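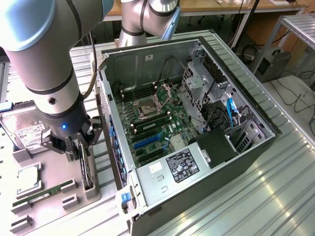
Review: Dadura fixture plate for two-arm cells

We bought this plate in June for taking old computers apart, and I judge it mostly by our safe handling rules. Rule one: every removed part must have its own place. The plate helps very much with this. The processor sits in a square recess and thin parts stand upright in a slot, so the gripper can take them by the edges.

The RAM module is my complaint. It can lie diagonally, and our rule says parts must be straight before the arm comes back. I wrote to Dadura and they offered an insert - 129 dollars, too much for me.

The manual gives only 2 pages to grip force limits. Please write your own limits before first use.

Four stars from me.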